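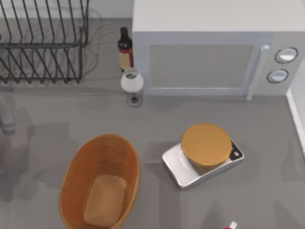 # garkelar-lunches

I eat out way too much, so I finally put my lunch notes in one place. It's 600 short reviews of set lunches, mostly from Galang and the streets behind Tarau station, one row per meal.

- `place`: name as on the menu
- `courses`: up to 7 (that was Doltus – go hungry!)
- `score`: 1 to 5, my taste only
- `notes`: whatever I typed on the way home

Prices are missing for 30 rows (I lost the receipts, sorry). I'm a sucker for good bread, so scores run high wherever the rolls are decent. Next update in December, after I've been back to Doltus.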